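Notebook, May, bench 2
Nidow laptop, battery and throttling, second try
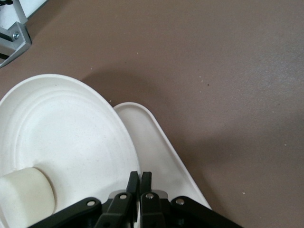
Still don't buy the battery claim. The Indmont sheet says all day, which could mean anything, and the small print has the screen at its lowest setting with wifi off. Who works like that?

Ran Obi in a loop from a full charge, screen at half, wifi on. It quit after 347 minutes. Decent for a machine this size, but I'd want to see it again before quoting it to anyone. The first try doesn't count, I left the charger in for part of it.

Clock speed is the other thing. It starts high, then drops to roughly 900 MHz once the fan gets loud, and stays there until the load goes away. Flirniline reports no throttling at all. I trust the fan more. Flirniline's sensor code dates from 2011 and I doubt it reads this chip properly.

Swapped the power profile to "performance". Same drop, louder fan. Maybe the paste is bad, maybe the firmware cap is set low on purpose. Can't tell yet.

To do: repeat battery run overnight, log clocks with something other than Flirniline, open the bottom cover. Please don't update the firmware on this unit before then.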